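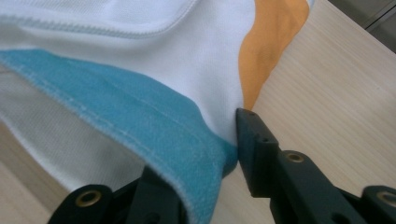
Speaker notes: Buying your first handheld grippers
Tistcombe open afternoon, February

Opening (5 mins, don't rush it)

Hello and thank you for coming! I'm going to talk about money, which I know is the slot everyone dreads, but I love this bit. Planning a workstation is where you find out what you want your robots to learn.

Ask the room: who has a budget already? Who has been told to "put a number in" by next month? (Wait for hands. Last time at Flonia it was nearly everyone.)

Start with the task

Write down the jobs before you open a single catalogue. We wrote ours on one sheet: folding clothes, packing a bag, clearing a table. Soft things came top of the list, and that changed what we bought. Cloth slides, bunches up and hides its own edges, so the fingertips matter far more than I expected when I did my first plan.

Buy in pairs. Nearly everything we do with fabric or bags wants two hands, and a single gripper will sit in a drawer while you wait for its partner to be ordered.

Work at the table
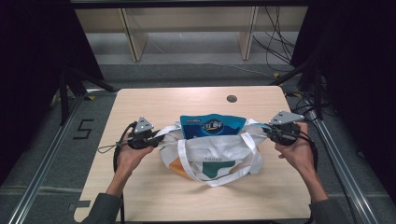
Packing task: a handheld gripper at each side of the tote bag, snack packet standing in the top.

Let people look for a moment. Then talk through the costs people forget:

Cables. They need somewhere to go, and we bought ours too short the first time round. Measure from the middle of the table, down the side and along the floor, then add a good bit.

The frame. Aluminium extrusion is lovely stuff to plan with, as you can shift a rail when your mind changes. Ours has changed twice already.

Props. Put them in the budget as a proper line! Shirts, bags, packets of crisps and biscuits. We set aside 800 pounds for the year and I'd fight for that line before any other. A system that has only met one shirt knows one shirt.

Spares. Order fingertips with the first batch. We keep 2 full sets on the shelf.

People's time

Our Allano plan allows 96 hours of recording for the first stage. Please cost those hours, including setting up and putting everything back. My first draft had none of that in it and the sums looked wonderful.

Someone will ask about hiring. My answer: hire if you only have one job on your sheet, buy if the list keeps growing. Ours keeps growing.

Getting quotes

Ask every supplier the same questions: lead time, price of a single replacement part, who picks up the phone. Guerra is the working name for our comparison sheet, and copies are on the side table. Scribble on it, change the columns, take it home.

Questions, then tea. Leave the slide with the tote bag up while people chat.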